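Thread on table covers for folding and sorting work, as we've had ours on for most of November and I have numbers now. 1/9

The table is large and shared. Half the time it holds laundry, the other half it holds whatever people put down. The bare top showed every scratch and garments slid on it, so we covered it with a pale cloth from Fakwood. Cut length 200 cm, overhang 26 cm on the long sides. 2/9

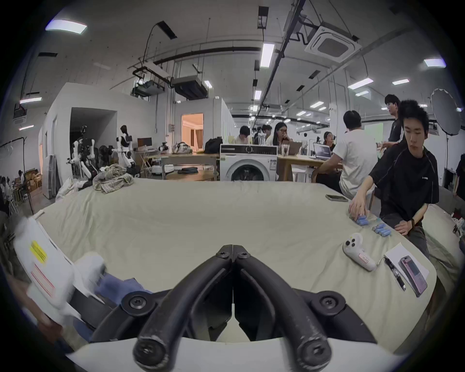 Pale was a deliberate choice. Blue shirts, dark pens and black phones all stand out against it. White paper and white plastic do not, and I would pick a slightly darker beige next time. 3/9

Wrinkles are the main defect. The cloth is not fixed at the corners, so it creeps when someone leans on it. I tried the Lundent clips. They hold, but they catch sleeves – removed after two sessions. 4/9

Washer position: behind the table. Short carry, and the door needs its full swing, so measure with the door open before you place anything. Our clearance is 44 cm with the table pushed forward. Tight with a basket. 5/9

Folding a shirt that starts as a heap: find the collar, then the shoulder seams, then pull one corner out flat before touching the rest. Smoothing from the middle first only moves the creases to the hem. 6/9 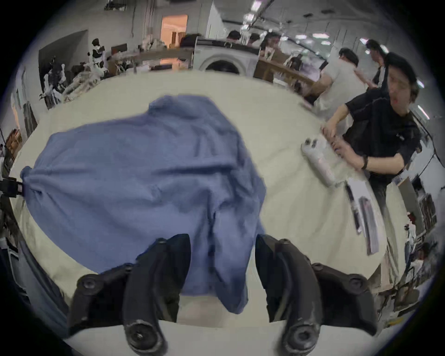
Blue garment lying crumpled, other work going on beside it.

Shared use is workable if the paper stays on one side and the fabric on the other. We keep the pen with the paper. It used to end up inside the folded stack, and the Wimora detergent does nothing for ink. 7/9

Wash record for the cover: warm cycle, low spin, dried flat. Length went from 200 cm to nearly 178 cm across the whole period. That is more shrinkage than I expected, and most of it came in the first wash. Prewash before you cut. 8/9

Next up is the Duan cover, which has a heavier weave and a rubber backing. Same table, same wash settings. I will post the measurements in this thread when it has been through a few cycles. 9/9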